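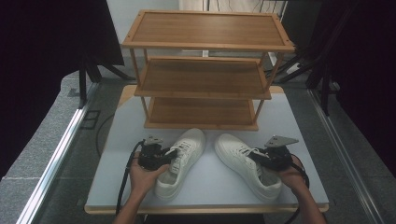 Three-tier bamboo shoe rack and a pair of white sneakers.

Visit report: Engelhardt bamboo board works, Grorkau

The Grorkau site takes in split bamboo strip and ships edge-glued board and small furniture parts. We visited in September, mainly to look at drying and glue-up. Access was good, apart from the press hall, where a belt change kept us behind the yellow line until 11 a.m.

Strip arrives bundled and is sorted by thickness before it goes to the kilns. There are 6 kilns, all fed from the yard side. Moisture is checked by pin meter at both ends of each bundle and again at the middle. Bundles that read high go back in for a short second cycle. Kiln 4 had been rebuilt over the summer with a Brotard fan set, and the operators reported a more even result across the stack. We did not see the before and after readings.

After planing, strips are matched by color. This is done by eye under fixed lamps. The light-brown grade comes from a longer steam stage, with no stain added.

Glue-up runs on two lines. The older one handles board up to 231 mm wide, the newer one up to 244 mm. The difference is small on paper, but it saves a rip cut on the wider shelf blanks. Slats and legs are cut from the offcuts where length allows.

The test room keeps a log of 147 joint samples from the current glue batch. Samples are soaked, dried and pulled apart on a bench tester. Most breaks we were shown ran through the bamboo and left the glue line whole.

Dust extraction at the slat saws was weak, and fines had settled on the outfeed tables. The Hirkham plant has the same saws with a lower hood, and a drawing of that hood has been requested.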